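Fledbridge Community Help > Events and Arts > Putting on a show

Printed programme for a small spoken word night - how many, what size, and do people even want them?

Asked in April, 3 answers

Helping to put on an evening of poetry, song and a bit of drumming at the Jekilgate hall. First time doing anything like this. The room holds 270 seated if we use the balcony. We've got 19 acts, some of them only doing one poem, and I need to sort out a programme.

Things I'm stuck on:

Do I print one for every seat or fewer? Printer's cheapest price starts at 1000 copies, which seems daft.
Folded or just a flat sheet?
Do I put the words of the poems in? Two of the poets have asked for this, one has said absolutely not.
Running order - print it or leave it loose? People always drop out.

Budget is small. Tickets are pay what you can so no idea what we'll take on the door. Any help welcome, need to send something off fairly soon.

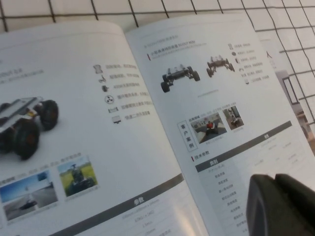 Also the layout. I've been doing it in a free program on my laptop and it looks awful, everything squashed in the middle and the acts' names in four different sizes. I'd like it folded with two pages facing each other when you open it, same idea as the brochure in the photo, with a short heading and a thinner line underneath for each half of the evening. Is that hard to do at home? And does glossy paper matter, the hall lights are quite low and I'm told shiny is worse for reading but it does look smarter.

Answer 1 (marked as helpful by asker)

Done a few of these, mostly choir and folk stuff but same problem.

Don't print 1000. You will have boxes of them in your hallway till you move house. Find a copy shop that does short runs, or ask if the hall has a copier you can use for the cost of the paper. One between two is plenty for a night like this, couples share and half get left on the seats anyway. So for a full house I'd do half your seats and a few spare for the performers, they all want one for their mum.

Folded A4 is fine. Gives you four sides:

Front - name of the night, time, place
Inside left - first half
Inside right - second half
Back - thank yous, who to contact, next event if theres one

Matt paper every time. Shiny stuff catches the light and it rattles. You really hear it in a quiet poem.

Running order - print the names in each half but don't number them. Put "order may change on the night" at the bottom in small letters. Then if someone is stuck on the bus you just swap. Your host will be reading names out from their own list so give THEM the proper order, in big type, and a pen.

Words of the poems - I'd leave them all out. If you print two people's and not the rest it looks like favourites. And the audience read along with their heads down and nobody looks at the stage. The ones who are keen can bring their own sheets and leave them on the table by the door. 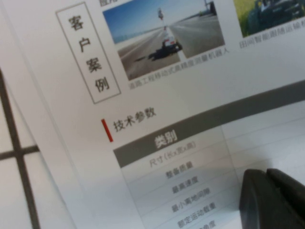 One more on the words thing. If anyone is singing or reading something they didn't write, check who wrote it and put the name in, even if it's only a line. We got caught out with a song everyone swore was traditional and it wasn't. Chap was very nice about it but still, embarrasing. Same with translations, the translator should get a mention. Ask all your acts by email now, title and writer, and give them an earlier date than you really need. Three of them will ignore it whatever you say so ring those.

Names in four sizes - pick one size for names and one for titles and don't touch it again. If it doesnt fit, cut words, don't shrink the letters. Low lights, remember. Older people in the balcony won't thank you.

And get somebody else to read it before it goes. Not you, you can't see it any more. Spelling a performer's name wrong is the only thing anyone will bring up afterwards.

Answer 2

We used Pindel for ours, they did it in 3 days and were ok on price. Can't remember what we paid. Colours came out darker than on screen so ask for a proof.

Wouldn't bother with a programme at all tbh. Big poster by the door with the names on, people take a picture on their phone. Job done.

Answer 3

Bit of a different view from the first one. I'd charge for it. Not much, a pound in a tin, and say it goes towards the drummers' travel or whatever. We did that at the Engelbrecht Rooms and it paid for the printing and the tea. People like having something to keep from a night like that, specially if they know someone in it. But then it does need to be nice, so short bios - two lines each, strict. With 19 acts you'll run out of room fast so maybe an extra sheet folded inside.

Agree about matt paper. Agree about not numbering.

Don't forget the interval on it! And what time it ends, people have lifts to sort out.

Comment from asker

Thanks all, going with folded matt, half the seats, no poems. Have emailed everyone for titles. Will think about the tin. Does anyone know if the copy shop near Fledbridge station does folding or do you have to do it yourself

Comment

Yourself, I think. Get a ruler and put the radio on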